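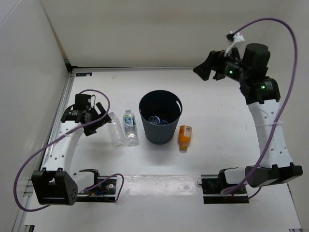 Two arms, three bottles and a bin at the Plilatach workshop.

I spent Friday morning at Plilatach hearing about cable slack, which is a sentence I never thought I'd type, and I came home with two pages of notes. The workshop has put out a new set of house rules for anyone using its small tabletop robot arms, and they kick in at the start of April. There are 104 people signed up to use the benches, so it's a fair-sized change for a place that has mostly run on sticky notes until now.

Joris Mulder wrote most of it. He told me he'd been meaning to do it for ages (his words were ruder) and finally sat down to it over the summer break. The old sheet was a single page and covered little more than where the power switch was and who to ring. The new one runs to nine pages, but the print is big and I got through it over one coffee.

So what's in it? The bit most people will notice is the reach rule. If two arms share a table, you have to work out where their reaches overlap before you turn either of them on, and only one arm at a time is allowed into that shared patch unless you've signed off a slow run first. Hands stay out altogether while the motors are live. No reaching in to straighten a bottle, even if it's only a little bit crooked and it's driving you mad!

Then there are the cables. Joris is very keen on cables. They need enough slack for the arm's full swing, and you have to move the arm through that swing by hand, power off, and watch where the loops go. Anything that could snag a gripper gets re-clipped before you start. I had a go at this and it took me 90 seconds, with a fair bit of fumbling.

The section on objects was my favourite. Bottles used for sorting jobs can hold plain water or nothing at all, and if there's water in one the cap goes on tight. Labels can stay. Cleaning products are out, full stop, and so is glass. Bins get emptied at the end of each booking, which I suspect is the rule that'll be broken first.

There's also a logbook. Every bump, drop or surprise stop goes in it, even the boring ones, and you don't get in trouble for writing one up. Joris went back through the old notes while he was drafting and found 1,217 entries, plenty of them just saying "stopped again" with no other detail. The new form asks which arm it was, what it was holding and what you did next.

Not everybody's thrilled. One bloke at the next bench reckoned the slow run would eat half his booking, and he may have a point, as the slots are pretty short. Joris says he'll look at stretching them if it turns into a real problem. I'd like to see that happen sooner, to be fair to the people who come straight from work.

Printed copies are on the shelf by the door, and regular users need to sign the back page before their first April booking. If you spot something daft in the rules, there's a feedback sheet pinned up beside them. I've already put my name down to ask about the glass one, as I've got a jam jar project on the go.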